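16 de março de 2020 – bancada 2, ensaio de humidade

Retomei a série de cartões com a cola Lillov. O lote de novembro tinha empenado e o Nithin Chettiar suspeita da secagem. Cortei tiras de 40 mm no sentido da fibra e pesei antes de colar. A tira 414 ficou de fora, tem um vinco.

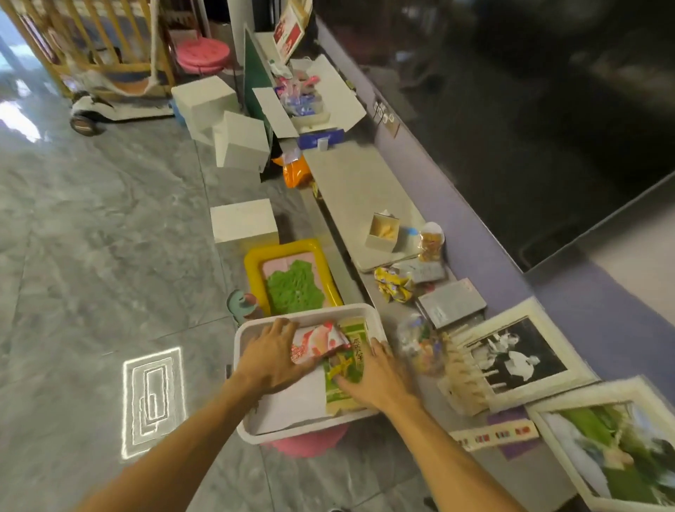 Pacotes de snacks na caixa branca.

A prensa Itus continua a perder aperto do lado esquerdo. Pus um calço e anotei na folha da Iva. Falta encomendar papel absorvente – o da Rai deixa pelo.
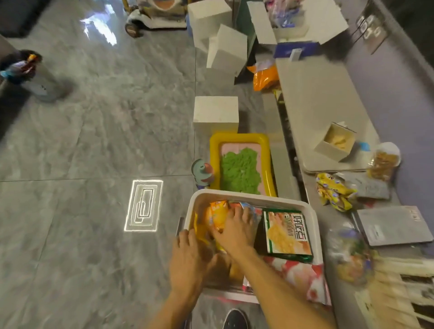
Embalagens no tabuleiro, junto à areia verde.

Depois de 2 horas na prensa, a cola ainda cedia à unha nos cantos. Amanhã repito com menos água e deixo a noite toda.

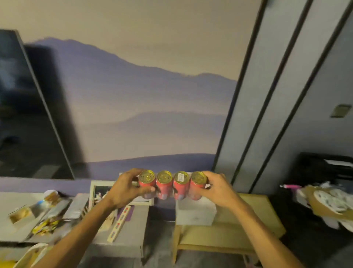
Caderno 2, p. 40

Pedir ao Nithin a balança pequena. Confirmar se o higrómetro foi calibrado; as leituras da manhã não batem com as da tarde.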